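Re: [tea-table] Small pots – what are you all pouring from?
From: Yesenia Giraldo
Date: May 2018

Segundo Quispe wrote:

> I have been using the same big brown pot for years and it makes
> far too much for one person. By the second cup it is bitter and I
> end up giving the rest to the ferns. Does anybody on the list use
> a really small one? I worry about dribbles. My aunt had a little
> pot that ran down its own chin every time, and the tablecloth
> never forgave her.
>
> Also, dark or light? I can't decide.
>
> Segundo

Segundo, yes, yes, yes, go small! I switched in December and I don't think I've had a stewed cup since. Mine is a round black one I picked up at the Cerau market (the stall at the far end, past the baskets, where everything is wrapped in old newspaper). It holds 154 ml if I fill it right up, so one proper little cup and a swallow more, and then you just add hot water and go again. With the rolled green tea that Carhuamaca sends out I get 5 good pours before it starts to taste thin, and the third one is the best by a mile.

About the dribbling – I had an aunt's pot too, I think we all did! What helped me most was not filling it to the brim, and then tipping it quickly and stopping quickly. If you creep up on the cup the tea clings to the underside of the spout and runs down. A short spout suits me very well, there's less of it to rinse and I don't knock it on the tap. I'd pass on anything with a long skinny one unless you own a tiny brush.

Dark, since you ask. My old white one from Fornell was lovely for a month and then showed every stain. I also just love a dark pot on a pale table, it's such a good plain shape to look at while the kettle boils.

One more thing, please try it with water before you put good tea in it. Fill, pour, fill, pour, 7 or so times if you're fussy like me, and you'll know how it sits in your hand. Does Laken still have that shelf of seconds near the register? I'd start there if you're passing.

Tell us what you get! And what are you drinking these days, still the smoky stuff?

Yesenia
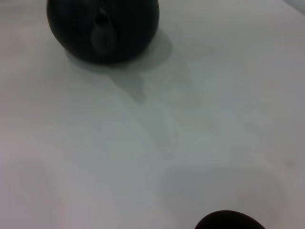
My little black pot, spout side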